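Course handout, unit 12: Learning to grasp cloth from wrist camera views

Read this before the lab. It covers the method we will use, the result you are expected to reproduce, and the points that cost people marks on the write-up.

## 1. The problem

A rigid object keeps its shape when the gripper closes on it. Cloth does not. A folded blanket and the same blanket dropped from a small height have almost nothing in common as shapes, so a grasp planner that matches against a stored model has little to match. The Gidby method skips the model. It takes the wrist image just before closing and predicts one number: the chance that the cloth will still be held after the arm lifts.

The score is only used to rank candidates. Do not read 0.8 as "80 percent" unless you have calibrated it, which is an optional exercise in section 5.

## 2. Data

The Huron set has 500 grasp attempts. Each attempt is stored as:

- one wrist image before the fingers close
- one wrist image after they close, before the lift
- gripper opening and motor current at both times
- a label, held or dropped, taken at the end of the lift

The label comes from the lift and from nothing else. Students often relabel attempts by looking at the second image, and that makes the results worse. Cloth can sit between the fingers and still slide out.

Split the data by cloth item, so that no item appears in both training and test. A random split puts the same print on both sides, and the network learns the print. With the random split your test score will look very good – and it will mean very little.

## 3. What the wrist view gives you

The camera moves with the gripper, so the fingers stay near the bottom of the image and the cloth changes behind them. Three things matter for the score:

1. **Narrowing.** Cloth gathered between the fingers usually tapers toward them. The outline is a better cue than the print, especially on soft, blurred patterns.
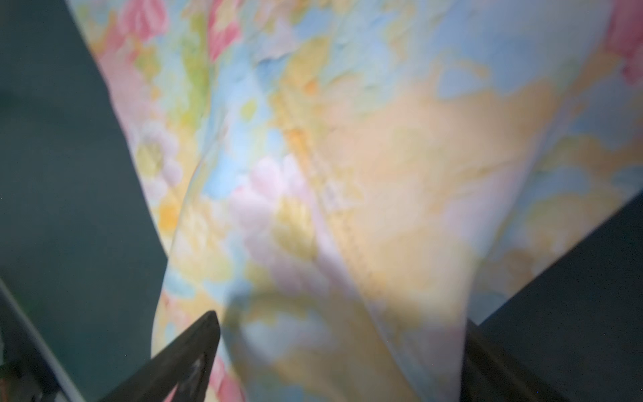 2. **Folds.** A crease running toward the fingers often means there is more than one layer to close on. Shading shows this better than color does, so keep a grayscale channel even if you train on color.

3. **Blur.** The closest cloth is often out of focus. Do not sharpen the images in preprocessing. In our tests it added false edges on printed fabric and the ranking got worse.

## 4. Training

Use the small network in the Song folder and leave its layer sizes alone. Train for 15 epochs. Apply random brightness and hue shifts, but no left-right flips, because the two fingers do not close evenly on this gripper and a flip hides that.

Run every setting with 2 random seeds and report both. If the seeds disagree on which setting is best, say so in the write-up and do not pick a winner.

## 5. Expected result

The image-only version should beat the motor current baseline on thick items. On thin items the gap is small and may go the other way. Using image and current together is the best of the three on held-out items in the Ernstead test list.

Optional: plot predicted score against the share of grasps held, in equal-width bins. Most networks come out too sure of themselves at the top end.

## 6. What to hand in

- the ranking plot for all three versions, same axes
- both seeds for each
- one failed prediction, with the image and a paragraph on what the network may have missed
- your split file, so we can check that no item is on both sides

The lab machines are shared, so start training early.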